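**PRITBY, 23 May 2022** - Emel, the parts packer on Wokidberg Road, says the robot arm it wants on its kit line will make life easier for the people who work there. Several of those people would like to see that in writing.

The company packs spare parts into fitted trays for repair shops. It is slow handwork, and 33 people do it over two shifts. Management told staff last week that an arm now on trial could take over "the repetitive portion" of the job by November. It did not say how big that portion is, or what happens to whoever is doing it now.

For the trial the arm has been given colored pegs and a board with shaped holes, a long way from the 631 different parts the line handles in a normal month.
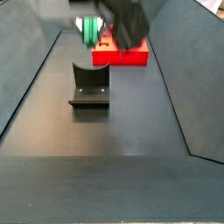
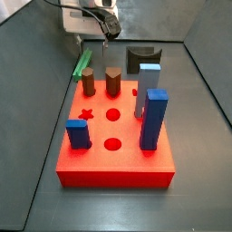
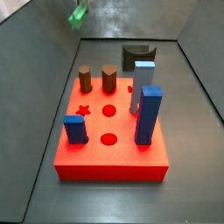
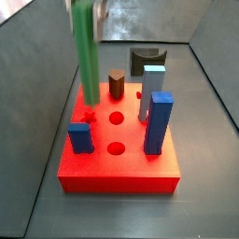
*The arm at work in its gray-walled trial enclosure. The pegboard is in the second, third and fourth pictures.*

Sinan Kahraman has packed kits at Emel for long enough to have trained most of the evening shift. He watched the trial during a break and came away unconvinced.

"They keep telling us it doesn't get tired," he said. "Fine. Who fixes the tray when it's wrong? Who gets called over? That's still one of us, and now that person is watching a machine and packing too."

The company's target is 600 trays a shift. Asked how many the arm could finish today, a spokesperson said it was "too early for that kind of comparison." Asked whether packers moved to monitoring work would keep their current pay grade, the spokesperson said talks were continuing.

Staff have been promised retraining. So far that has meant 2 short sessions, both on safety rules and neither on running the equipment, according to workers who attended.

Emel's other site, in Ham, brought in automatic labeling a few years ago. No one was laid off, the company points out. Workers there say that people who left were not replaced, and that the ones who stayed now cover more stations.

Emel has not set a date for a decision on Pritby. Packers have asked for a meeting before one is made.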